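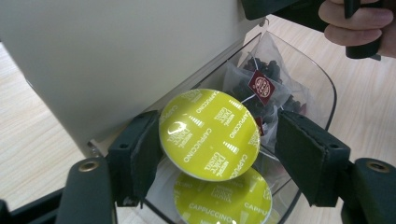 Fig. 1. Foil-lidded capsules, cappuccino, with a clear plastic container.

Week 3 notes: Portion packs and where we put them
Packaging and the Home, Elżbieta Makowska

OK, so last Monday we ran out of time right when it was getting good, and I promised to write up the rest. Grab a drink first, you'll want one by the end!

Start with the capsule lid in Fig. 1. It's a flat disc of foil, and the designer has printed CAPPUCCINO all over it, in several directions. I love this. Whichever way up the thing lands in your container, you can read some of it. Compare that with the Idholm tea tins we passed around in class (one label, one side, always facing the wall in my kitchen). The color does a lot of work too. If you only ever buy two kinds, you'll stop reading and just reach for the yellow-green.

Terms I'll expect you to use in your write-ups:
Primary pack: whatever touches the food or drink.
Secondary pack: the box or sleeve it was sold in.
Home pack: my own word, sorry, you won't find it in Mazurek. It's the tub, jar or drawer people move things into after they throw the box away.

The home pack is what your Gakness worksheet is all about. Once the box is gone, so are the brewing directions and usually the best-by date, and the small pack has to speak for itself. Some do it well. Some really don't. 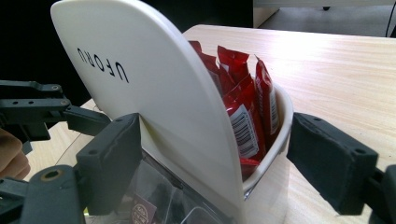
Fig. 2. Red wrapped packets standing upright in a white container, lid up.

Now for packets. Look at how they're stored in Fig. 2, on end, with the crimped seals at the top where your fingers go. Handy! But the label facing us on the big one in front is a barcode, and that tells me nothing at breakfast. When you sketch your own packet, draw it standing in a crowd and see which part still shows.

For next time: pick one home pack from your own kitchen, empty it on the table and write some 200 words on what each small pack tells you without its box. Then read pages 38 to 80 in the Nalus reader (skim the part on adhesives, it's dry). Bring the container if it fits in your bag.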